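Week 4: Teaching by demonstration
Notes prepared by Margit Forsberg

There are two usual ways to show the task. In kinesthetic teaching you hold the arm and guide it by hand. In teleoperation you stay at the desk and move the controller, and the arm follows. For our pick and place task we use the second way.

Each group records 40 demonstrations. Please keep to these rules:

Begin every demonstration from the home position.
Move at an even speed, also when you are near the object.
If the grasp fails, do not delete the file. Mark it as failed in the log sheet.
Change the operator after each block.

A cup lying on its side is more difficult than a standing one, so practise the wrist rotation before you record. Questions about the controller go to Ultan Fahy, room 216.

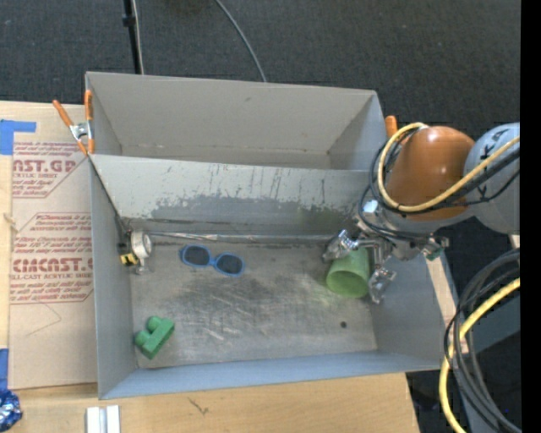
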